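Urnia Bench Sorting Cell

The Urnia cell pairs a table-mounted robot arm with a two-finger gripper and an open parts rack. It takes over repetitive picking and box placement at a single bench.

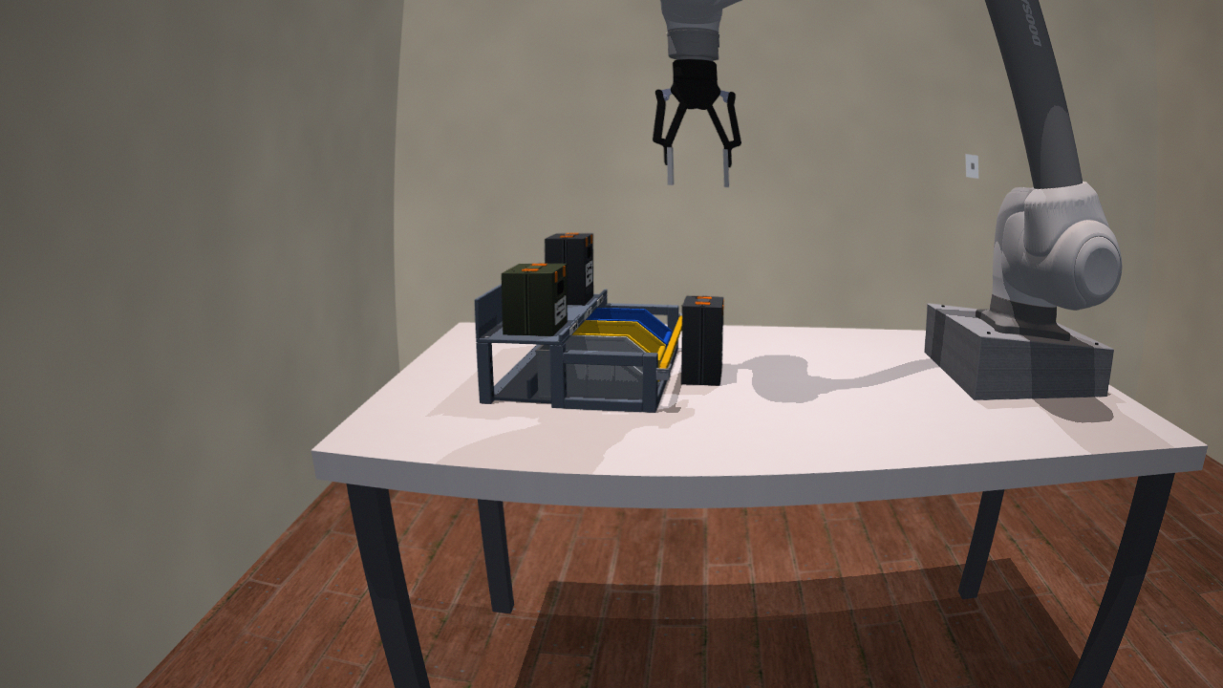 Kramer Product Office, Joleo
Technical Editor

Arm, rack and bins share one tabletop, and operators work from a station alongside. At Siltalport, 22 operators now divide the shift between setup, inspection and restocking.

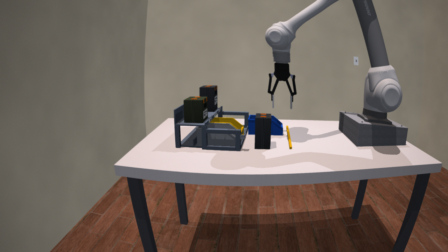

Staff who previously sorted by hand receive 2 training sessions before assignment. Job grades are unchanged, and every operator may pause the cell at any time.

Bins and Rack

Colored bins separate small parts by type. Dark boxes are kept on the raised shelf. 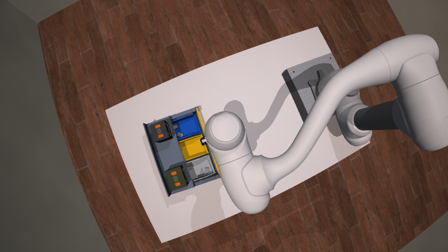
Staffing and Supervision

One operator supervises the cell and records each stoppage in the shift log.
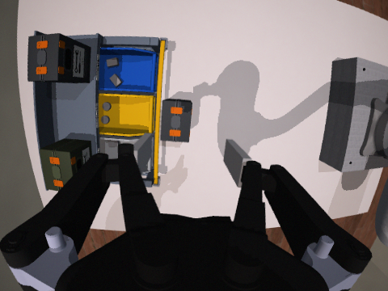

Ordering

Cell with rack: item 631
Replacement bin set: item 351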